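Mondgate Dry Goods: Scooping and Measuring at the Table

Version notes for the rice set, January 11, 2018

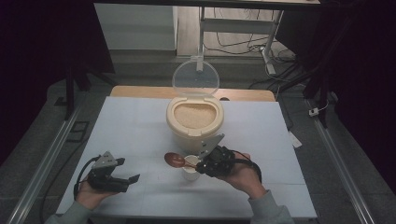

What's in it

Mondgate is a collection of short recordings of ordinary kitchen portioning: rice, lentils, oats, sugar and a few other things that pour. The rice set is the first one we're putting out, and we're really pleased with it! Rice is lovely to work with – it heaps, it slides, it clings to a spoon just enough to be interesting, and everyone already knows what a good spoonful looks like.

There are 176 recordings in this release, made over 14 sessions. The longest folder (Haslam) has the most variety in how full the container is, so start there if you only want a quick look.

The things on the table

Rice container: cream-coloured, with a see-through round lid on a hinge. The lid stays open for the whole recording. Opening and closing it will get a set of its own.
Rice: pale, uncooked, straight from the bag.
Cup: small, white, paper. We tried glasses early on and went back to paper.
Spoon: reddish-brown, glossy, with a thin handle. It's a nice oval bowl and we'd happily use it at home.

The task

1. Take a spoonful of rice from the container.
2. Tip it into the paper cup.
3. Repeat until the cup is filled to the level given in the notes file.
4. Put the spoon down beside the cup.

Spilled grains are left where they fall until the recording ends. Please don't treat them as mistakes – some of the best recordings have a messy table, and the spill column tells you which ones they are.

Folders

haslam: container starts at different levels
rullon: container nearly full every time, cup moved between recordings
grosier: same as rullon, with a slower pour
notes.csv: one line per recording, with starting level, target level, spills and remarks

Known problems

5 recordings in grosier have no target level written down. We've left the field blank instead of guessing.
The remarks column was typed by several people and the spelling wanders. "Heaped", "heaping" and "full heap" all mean the same thing.
Weights were only taken in rullon. They're in grams and include the cup.

Coming next

Lentils are planned for March, using the same cups. After that we'd love to do oats, which behave quite differently on a spoon – they bridge and then drop all at once. Suggestions for other dry foods are very welcome, so open an issue and tell us what's in your cupboard.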